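"The simulator is the patient colleague"
A conversation about two-armed planning software, kitchen drawers and the value of a dull log file

Wednesday, September 8, 2021

The software group at Ronstead works on the second floor, above a shop for bicycle parts. When I came in, the head of planning software was reading a log on one screen and eating soup in front of the other. She asked me not to print her name. "The work is from the whole group," she said, "and if the name is there, my mother will send it to everybody."

Ronstead writes control and planning software for robots with two arms. The main product is called Badgate. It sits between the part that decides what should be done ("put this in the drawer") and the part that sends numbers to the motors. I wanted to know what happens in this middle, because in most articles it is passed over in one sentence.

She agreed that it is passed over. "People like to talk about the learning, and they like to talk about the hardware. Between them there is a layer which must answer very simple questions. Which arm goes first? Where is the other elbow while this happens? When do we stop waiting? These questions are simple, but you have to answer them many times in each second, and your answer today must agree with your answer from a moment ago."

I asked her for an example from a kitchen, and she chose the drawer. For one arm, she explained, a drawer is a chain of separate jobs: take the handle, pull, let go, move above, reach in. With two arms you can keep one hand on the handle and work with the other. This sounds easier. For the planner it is harder, because the holding arm is now part of the furniture.

"When the right gripper is on the handle, it is not free any more," she said. "It can move only along the line of the drawer. If it moves a little to the side, it pushes against the rail, and the force goes up very fast. At the same time, the left arm must pass over the counter and come down inside the box without touching the rim. So you have one arm with almost no freedom and one arm with a lot of freedom, and they live in the same small space. Our first planner treated them as two equal arms. It was a mistake that cost us most of a winter." 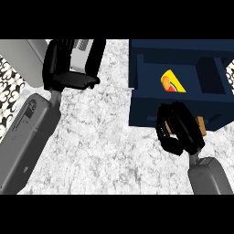
The answer in Badgate was to give each arm a role, and to let the role change during the task. An arm can be a holder, a mover or a waiter. The last word made me think of a restaurant, and she laughed and said that the whole group makes this joke, but it is too late to change the name in the code.

A holder has strict rules. It may give way when a force comes, but it may not choose a new path by itself. A mover may plan as it likes, provided that it keeps clear of the holder. A waiter stays raised in a safe place and does nothing, and this was, she told me, the most difficult of the three to write.

"Doing nothing well is a lot of work. Where should the arm wait? If it waits far away, you lose time. If it waits close, it hides the drawer from the camera, and then the perception part starts to report strange things. We have a cost for blocking the view, a cost for distance and a cost for being near a joint limit. For a long time we changed these three numbers by hand, and every person in the group believed that their own numbers were the best."

Now the numbers are found by search, overnight, in simulation. I asked how much she trusts what comes from a simulator. She took some time before she answered.

"I trust it for geometry. If the simulator says that the elbow will hit the cabinet, the elbow will hit the cabinet. I trust it less for contact. A gripper on a wooden handle is many small slips and small pushes, and the simulator has its own opinion about friction. So we don't ask it, 'Will the handle slip?' We ask it, 'If the handle slips, what will our software do?' For this second question it is very good. The simulator is the patient colleague. You can ask it the same thing in the night, three thousand times, and it doesn't get bored."

The regression set at Ronstead has 3343 episodes at present. Each one is a starting situation with a goal and a list of things that must not happen. Of these, 2209 include a door, a drawer or a lid. She would like to have a better balance, but says the set has grown from complaints, and people complain about drawers.

What do they complain about? Mostly, she said, about small packages. A packet of food in an open drawer is bright and easy to find in the picture, but it is often printed with something else. There may be a slice of fruit on it, and a perception model that has seen a lot of fruit can become quite sure that there is fruit in the drawer.

"Then the grasp planner receives a round object, and it makes a beautiful plan for a round object," she said. "So we changed what we ask from perception. The planner doesn't want the name first. It wants the shape, and how sure you are about the shape. The name can come later and decide, for example, how hard you may squeeze."

This change came in March, together with the biggest quarrel that the group has had. Badgate had been using a perception package called Vlachou, which gives one answer for each object. The planning people wanted several answers with weights. The perception people said, with some reason, that several answers would be slower and that nobody upstairs would read them. In the end they agreed on a limit of 3 shape guesses for each object, and the planner must find a grasp that is acceptable for all of them, or ask for another look.

"Asking for another look was the real progress," she said. "Before, the software could only go or stop. Now it can say, please move the waiting arm a bit, I want to see the back corner. It costs little, and it removed a whole family of errors for us."

We spoke then about the tools. She is a strong believer in boring tools, and she showed me the log viewer with more pride than anything else that afternoon. It has one row for each arm, one for the gripper state, one for the role, and a line at the bottom for the reason. Each time the planner changes something, it has to write a reason in normal words. Reasons such as "cost improved" are refused when the code is reviewed.

"I have read the line 'holder gave way, force above limit, mover paused' so often that I could sing it," she said. "But a new colleague can read it too, on the first morning. In my previous job we had colourful plots and no one could say why the arm had moved."

The viewer is called Droduritz. I asked where the name comes from, and she said that it was typed by accident in a meeting and that there was no other file with this name, so it stayed.

Timing was another subject on which she had much to say. The two arms have separate controllers, and their clocks drift apart. At one time the difference could grow to 8 milliseconds before it was corrected. For most tasks this is not important. When both arms touch the same piece of furniture, it is. One arm believes that the drawer is already at rest, while the other is still pulling, and the forces look like a collision. The group lost many days on false alarms until somebody printed both clocks side by side on paper and put a ruler on them. The ruler is still on the shelf.

I wondered if a learned controller would not make all of this unnecessary. Her answer was careful.

"Maybe for some parts. We already use learned grasps, and they are better than the ones I wrote myself, I have no problem to say it. But the customer calls and asks, why did the left arm wait so long on this day? I need to have an answer. If the learned part chooses the grasp and our layer chooses the roles, I can give this answer. If everything is in one box, I can only say that I am sorry."

She doesn't think that this line between the parts will stay where it is. Two people in the group are now testing a learned rule for changing roles, which runs next to the written one without controlling anything. Both write their reasons to the log, and in the mornings the group reads the places where they disagree. Often the written rule was right. Sometimes the learned one had let the holder go earlier, and on a second reading this was a sensible thing to do - the drawer was fully open and would not have moved.

"These mornings are what I like best at the moment," she said. "We drink coffee and argue about half a second."

The next release of Badgate should bring cupboards with two doors, where the holder and the mover have to exchange roles in the middle of the task. There is already a folder of failed episodes for it. When I left she had opened the first one, and the soup was still there beside the keyboard.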